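Help > Locks and Keys > Padlock Questions

Padlock questions we get asked the most

Last updated: February

Hello, and thank you for stopping in. We've been looking after locks, keys and the people who lose them at Tustine for a good long while now, and the same handful of questions comes across the counter nearly every day. Dexter Ocampo wrote most of the answers below (usually with a key blank in one hand and a sandwich in the other), and we add to them whenever a new question starts turning up. If yours is missing, please do call. We like talking about this stuff more than is probably good for us.

My padlock is stiff. Can I spray it with the oil I use on my bike?

Please don't, if you can help it! Oil feels wonderful for a week or so, and then it starts holding on to every bit of dust that comes near the keyway, and by the end of summer you have a sort of gray paste in there. What you want is a dry lubricant, either graphite powder or one of the dry PTFE sprays. Give it a short puff into the keyway, slide the key in and out a few times, wipe the key on an old rag and do it again until the key comes out clean. A drop of light oil on the shackle, where it goes into the body, is fine, and we do that ourselves.

How often should I do it?

For a lock that lives indoors, once a year is plenty. For a gate or a shed, do it in spring and again in fall. If you live near salt water you'll want to do it more often than that, and you might also think about a marine-grade lock the next time you're buying.

I have a combination lock and I've forgotten the number. Is it ruined?

Very likely not. If you registered it when you bought it, the maker may be able to look up the combination from the serial number, though most will ask for some proof that the lock is yours. If it was one of ours, bring it in with the receipt. We keep a card for every lock sold on a school or club order, and there are 1241 cards in the drawer at the moment, so your odds are better than you'd think. While we're on the subject, please don't set your new combination to your birthday or your house number. We know it's easy to remember. It's easy for your neighbor to remember, too.

What does "keyed alike" mean, and do I want it?

It means that several locks all open with the same key. If you have a side gate, a tool shed and a bin store, it's a lovely thing to have, and you'll wonder how you lived with that great jangling ring for so long. The catch is that if you lose one key, you ought to rekey or replace the whole lot. For two locks, that's a small bother. For a storage yard with 200 of them, it's a very bad month, and we'd steer you toward a master key system instead, where each lock has its own key and you hold one that opens them all. 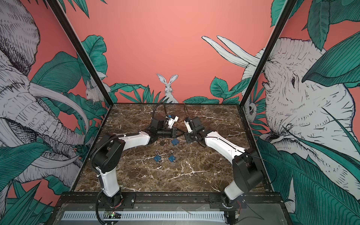
Hubert Camenzind wrote in to say that we'd been too easy on keyed-alike sets in the older version of this page. He ran his allotment gates that way for years, lost one key on a train, and felt he should change everything that same afternoon. His advice is to buy one spare lock in the same keying on day one and leave it in a drawer, so that a broken lock never forces you to mix sets. We think that's very sensible and we've been passing it on ever since, with thanks.

My lock is frozen. Can I pour hot water on it?

Oh, we understand the temptation, especially at six in the morning with the car running. But the water goes inside and freezes again, and then you're worse off than before. Warm the key in your hands or your pocket, put it in gently, wait, and try again. A little bottle of lock de-icer works nicely, too, as long as you don't keep it in the car you're locked out of. Once the lock has thawed, let it dry out indoors overnight and then give it some of that dry lubricant.

Which brand should I buy?

We carry Kirelance and Tarus, and we're happy with both. Kirelance has the smoother key action and comes in more sizes. Tarus is heavier, a bit plainer, and takes a replaceable cylinder, so you can rekey it without buying a new body. For a locker or a suitcase either one is more than you need, and a small inexpensive lock will do you just fine.

Can you cut a key if I don't have the original?

Often, yes. If you bring us the lock, we can usually work out the key from that, though it takes a little longer than copying one. Please bring something that shows the lock belongs to you.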